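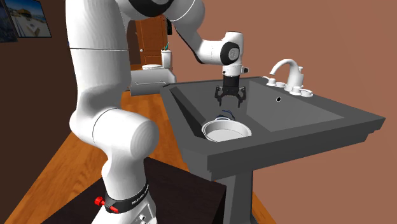
**Figure 4.** Simulated bathroom workcell with the arm reaching over the sink; gripper open above the bowl in the basin.

### 4.2 Effect of the controller in confined reaches

The kitchen and office tasks reported in Section 4.1 leave the wrist free to approach from most directions. The sink task does not. The basin is deep, its inner walls slope inward, and the faucet on the back ledge occupies part of the space through which the forearm would otherwise pass. We therefore used it to compare the two controllers under conditions where small tracking errors lead to contact. The scene is one of the Numham interiors and was used without changes to the room geometry (Figure 4).

The task is to grasp the round bowl by its rim, lift it clear of the basin, and hold it. A trial starts from a fixed joint configuration with the gripper above the sink. The position of the bowl on the basin floor and its rotation about the vertical axis are drawn again at the start of each trial. The bowl's rotation has little effect on the grasp, but it was kept so that the sampling code would be the same for all objects. The other fixtures in the room stay where they are. They serve as background for the policy's camera views and also enter the collision model.

Both controllers receive the same end-effector targets from the same policy. The first, denoted Livia, is a joint-space position controller with inverse kinematics solved once per target. The second, denoted Maksymiv, is an operational-space impedance controller with a posture term in the null space. The policy issues targets at 15 Hz and neither controller alters the target itself. Gains were tuned on free-space motion only and then frozen. We did not tune either controller on the sink task. This probably costs the impedance controller something, as its default stiffness was chosen for speed of settling in open space.

Each controller was run for 200 trials with matched random seeds, so that every bowl pose was seen by both. A trial counts as a success if the bowl is held above the level of the sink top for the full hold period. It ends early if the contact force on any arm link passes the limit given in Section 3.3, or if 30 seconds of simulated time have elapsed.

With Livia, 62 percent of trials succeeded. Most failures took place during descent. When the bowl lay near a wall of the basin, the outer finger reached the sloped surface before the gripper was at grasp height. The position controller kept driving toward its target, the contact force rose within a few control steps, and the trial was stopped by the force limit. A smaller group of failures came from the elbow. The inverse kinematics solver sometimes switched branches between two nearby targets, and the resulting swing brought the forearm toward the faucet spout. Adding a penalty on joint displacement removed the switching in a separate check, but the runs reported in this section do not use it.

Maksymiv succeeded more often, and the difference was largest for bowl positions close to the walls. In those trials the finger slid along the slope and the wrist gave way slightly, which was often enough for the fingers to close on the rim. The cost was accuracy. The gripper settled short of its target when the null-space term and the task term pulled in different directions, and some grasps caught only the edge of the rim. These grasps tended to slip during the lift. For positions near the center of the basin, where neither controller made contact with the walls, we found no difference that we would be willing to attribute to the controller.

The same two-fingered gripper was used throughout. We also tried the narrower Bulmont fingers on a subset of the poses. They cleared the slope more easily — the descent failures with Livia became rare — but the smaller pads held the rim less well, and overall success did not improve. Finger width and controller compliance therefore seem to address the same failure, and we did not test them in combination.

Two limits of the comparison should be noted. Contact between the finger and the basin is modeled with a single friction coefficient, and the sliding behavior described above depends on it. A higher value would be expected to reduce the advantage of the impedance controller. The basin is also treated as empty of water, and the bowl as dry. The friction sweep in Appendix C covers the first point only.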